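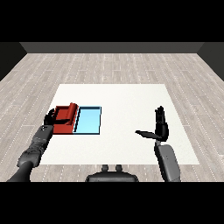
Figure 14. Tray task in the Bretov simulator, head view. Left hand on the red tray, right hand open and clear of the table.

6. Setting Up and Checking the Simulated Cell

This section covers the simulated copy of the Hiton two-arm cell. Set it up before you connect the real arms, and go through it again whenever a hand, a table or a tray model is changed. The steps assume that Bretov is installed (section 3) and that the license file is in place (section 4).

All work in this section is done with the real controller in LOCAL. Motion commands go to the simulator only.

CAUTION: Check the output line at the bottom of the Bretov window before every run. It must read SIM ONLY. If it reads SIM + CELL, the real arms will follow the simulated ones. Press the stop button on the pendant, close the run and go back to section 5.4.

6.1 Before you start

You need:

- The cell file for your site (file type .cell)
- The hand files for the left and right hands
- The Morelli tray pack, which holds the red and blue tray models
- The service password, for section 6.5 only

Close any other program that uses the graphics card. The simulator will run beside a browser, but contact between the fingers and thin tray walls becomes unreliable when the step rate drops.

6.2 Load the room and the table

1. Start Bretov and choose File > Open Cell.
2. Select the cell file and wait until the status field reads READY. The first load can take up to 2 minutes while the surface files are built. Later loads are much quicker.
3. Choose Room > Plain. This gives gray walls and a plank floor with no other furniture. The other rooms add lights and shadows that are not wanted during set-up.
4. Choose Table > Flat, White.
5. Open View > Head. Check that the top of the torso is at the bottom center of the view and that a strip of floor is visible between the torso and the near edge of the table.

If the table overlaps the torso, the table offset is wrong. Open Table > Position and set Forward to 400 mm. Do not correct the overlap by moving the robot base. The base position is shared with the real cell and will be written back to it at the next sync.

Note: The head view has a black band at the top and at the bottom. The bands keep the picture in the same shape as the real head camera's picture. Do not crop them or stretch the window to hide them. Recorded runs will be rejected by the checker if the shape has been changed.

6.3 Load the arms and hands

1. Choose Robot > Left Arm > Load Hand and select the left hand file.
2. Repeat for the right arm.
3. Press Home. Both arms move to the rest pose with the hands outside the table area.
4. Open the Joints panel. No joint should be shown in red.
5. Press Open Hand for each side. All fingers should straighten and the thumb should swing out to the side.

Look at the thumbs from the head view. With the palms set correctly, the right thumb points to the left, in toward the middle of the table. If it points away from the table, the left hand file has been loaded on the right arm. Unload both hands before loading them again. Loading one hand file over another leaves the old finger limits in memory.

Note: On hand files older than version 2, the thumb stays folded when Open Hand is pressed. Get the newer files from the Zokeswood support page. The old files cannot be converted.

6.4 Place the trays

1. Choose Objects > Add > Morelli Tray Pack.
2. Place the red tray on the left half of the table, midway between the near and far edges. The tall rounded rim must be on the right side of the tray.
3. Place the blue tray directly to the right of the red one.
4. Turn on Snap and slide the blue tray left until it touches the rim of the red tray. The two should sit side by side as in Figure 14.
5. Leave the right half of the table clear.
6. Press Settle. The trays drop onto the table surface and come to rest.

A dark line shows along the join between the trays. This is normal shading. If white table can be seen through the join, the trays are apart. Turn Snap off and on again and repeat step 4.

If a tray jumps or spins when Settle is pressed, it was placed partly inside the table or inside the other tray. Choose Objects > Reset, raise the tray a little and settle it again. Do not raise the friction value to hold a tray in place. It hides the fault, and the left hand will then be unable to slide the tray in the contact check.

6.5 Contact check, left hand

The contact check brings the left hand to the outer end of the red tray and holds it there. The right hand takes no part and must stay free.

1. Press Home.
2. Set Speed to Slow.
3. Choose Check > Left Contact.
4. Press Run and keep one hand on the space bar. The space bar pauses the simulator at once.
5. Watch the left arm come in from the lower left of the head view and approach the left end of the red tray.
6. When the status field reads CONTACT, press Pause.
7. Compare your view with Figure 14. The fingers should be curled over the left wall of the tray. The blue tray should not be touched by either hand.
8. Open the Contacts panel. The left hand should be listed against the red tray. There should be no entry for the right hand.
9. Press Save Check, then Home.

The dark fingers are hard to tell from the shaded wall of the tray in the head view. If you cannot see where they end, switch to View > Left Side before deciding that the grip is wrong. Do not change the room lighting, as this also changes the recorded picture.

If the fingers pass through the tray wall, the contact shell is missing. Choose Objects > Red Tray > Rebuild Shell and enter the service password. Run the check again from step 1.

If the fingers stop short of the wall, the hand offset is out. Use the procedure in section 6.7.

6.6 Clearance check, right hand

1. With the left hand still at Home, choose Check > Right Clear.
2. Press Run. The right forearm rises near the right side of the view and the hand opens above the table with the fingers pointing up.
3. Press Pause when the status field reads HOLD.
4. Check that there is open table between the right thumb and the blue tray.
5. Open the Contacts panel. It should be empty apart from the trays resting on the table and against each other.
6. Press Save Check.

CAUTION: The right hand holds this pose for the whole of the tray task, and the real arm will do the same. Before the first run on the real cell, make sure that no cable, lamp or shelf is in the space above the right half of the table. The simulator knows nothing about items that are not in the cell file.

6.7 Correcting a hand offset

Use this procedure only when a hand stops short of the tray or presses too deep into it. Do not use it to fix a missing contact shell.

1. Press Home and open Robot > Left Arm > Offset.
2. Write down the three values shown.
3. Change the Reach value by one step. A higher value moves the stopping point farther from the wrist.
4. Press Apply and run the left contact check again.
5. Repeat until the fingers curl over the wall and the status field reads CONTACT.
6. Press Store. Values that are applied but not stored are lost when the cell is closed.

If more than a few steps are needed, the wrong hand file is the usual cause. Put the original values back and check section 6.3.

6.8 Messages

2698 HAND SIDE MISMATCH
The hand file does not match the arm. Unload both hands and load them again as in section 6.3.

TRAY NOT AT REST
The check was started before the trays settled. Press Settle, wait for READY and start the check again.

UNEXPECTED CONTACT, RIGHT
The right hand is touching a tray or the table. Press Home. If the message comes back, check the position of the blue tray.

VIEW SHAPE CHANGED
The window has been resized or the black bands have been cropped. Choose View > Reset.

6.9 After the checks

Save the cell under a new name and keep the old file until the real cell has passed its own checks. Copy both saved check files to the controller with Tools > Send Checks. The controller will not leave LOCAL without them.

Repeat sections 6.5 and 6.6 after any change to a hand file, the table position or the tray pack. A change of room does not need a new check.

Continue with section 7, Connecting the Real Arms.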